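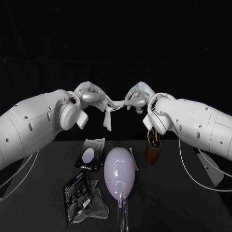

3. Setting up the shared calendar

Do this before you add anyone else. Takes 16 minutes if your Zesteo account is already active, longer if you're still waiting on the welcome email.

Before you start
Admin login. List of people with their work emails, spelled right. The time zone your main office runs on.

Step 1. Sign in and open Settings, then Calendars. New accounts show one calendar called Default. Leave it alone for now.

Step 2. Click New calendar. Give it a short name – the phone app chops off anything past 29 characters. We use Fanden Front Desk and Fanden Deliveries.

Step 3. Pick the time zone. Check it twice. Changing it later moves every booking already on there, and there is no undo.

CAUTION: Do not pick "Match device". Two people in different zones will see diferent times for the same meeting.

Step 4. Set the default meeting length. Comes set to 60 minutes. Most teams want 45.

Step 5. Save. Wait for the green bar at the top before you leave the page.

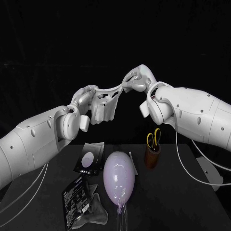

4. Adding people

Step 1. Open the new calendar, click Share, paste in the emails. One per line. Commas don't work yet.

Step 2. Choose a level for each person.
View – sees bookings, can't touch them.
Edit – adds and moves bookings.
Owner – all of that plus delete the whole calendar. Keep this to two people. Ours are Ayane Mizuno and Areti Zacharopoulos.

Step 3. Click Send invites. Links last 9 days. After that, go back to Share and hit Resend next to the name.

NOTE: If someone already has the old Seok calendar on there phone, have them remove it first. Otherwise every booking shows up twice.

Step 4. Make a test booking. Call it TEST, invite one other person, ask them to accept. Delete it when you're done.

If the invite doesn't show up
Check the junk folder. Then check the spelling. Then turn sync off and on in the phone app, under Account.
Still nothing – send Areti the email address you used and the name of the calendar.

Repeating bookings are in section 5. Holidays, section 6.

Last updated 6 November 2025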